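Which bulbs for the hallway? Frosted or clear, warm or cold

Lighting at home > Indoor

perrine_b
Joined: September
Posts: 11

Hello everybody. I moved to an old apartment in Sullelberg and the hallway has no window. There are six ceiling lamps, all with bare bulbs, no shade. The former tenant left clear filament bulbs and when I come out of the bathroom at night they hurt my eyes very much. I would like to replace all of them. My questions are: is frosted glass really softer, or is it only a little less bright? And which color should I take? In the store they had 2700 and 4000 and the man could not explain me the difference.
Thank you in advance,
Perrine Barbier

Semple
Posts: 2595

Frosted, no question. With a clear bulb you look directly at the filament. With a frosted one the light comes from the whole surface of the glass, so it is a much bigger and calmer spot. The total light is almost the same. For a hallway take 2700.

oldfuse
Posts: 340

I don't agree with "no question". Frosted bulbs without a shade look like a dentist's waiting room. Keep the clear ones and put a dimmer. I did it in my stairs and I am very satisfied.

Semple
Posts: 2595

A dimmer for a rental apartment? She has to ask the landlord, and then half of the LED bulbs will buzz. It is a lot of trouble for a hallway.

perrine_b
Posts: 12

Thank you both. I can't change the switch, it is written in my contract. So it will be new bulbs. But there are two kinds of white ones in the shop, one is like milk and the other is more like fog, you can still see something inside. Is it the same?

lastier
Posts: 87

Not the same. The "fog" is etched glass and you still get a bright point in the middle. The milky one is coated (they also say opal) and it is more even. For bare lamps I would take the milky one. The round shape is also nicer than the pear shape if there is no shade.

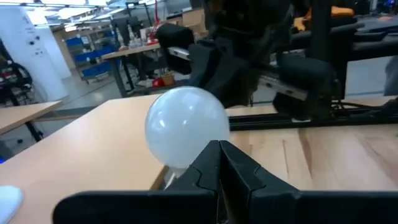
The round milky kind, and a butcher-block top in the second one. 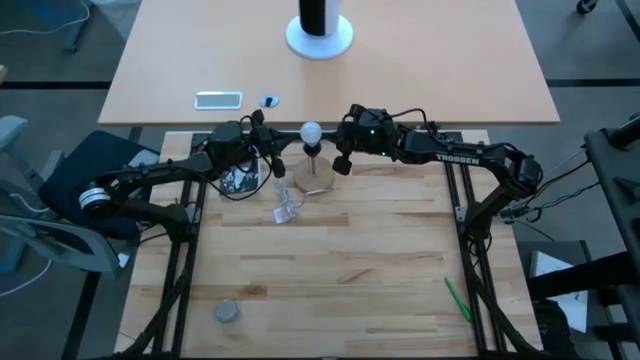
oldfuse
Posts: 340

OK, the round one is less ugly than I remembered. But please not 4000 in a home. In winter it makes everybody look sick.

Semple
Posts: 2595

On this we agree for once.

perrine_b
Posts: 14

I bought one milky bulb at 2700 on Monday, only for a test, and put it in the lamp near the bathroom. It is a big difference. I can look up and it does not hurt. The corner by the coats is now a bit dark, maybe I take a stronger one for there.

lastier
Posts: 87

Look at the lumens on the box and not at the watts. And buy them all from the same brand, the whites are never exactly equal.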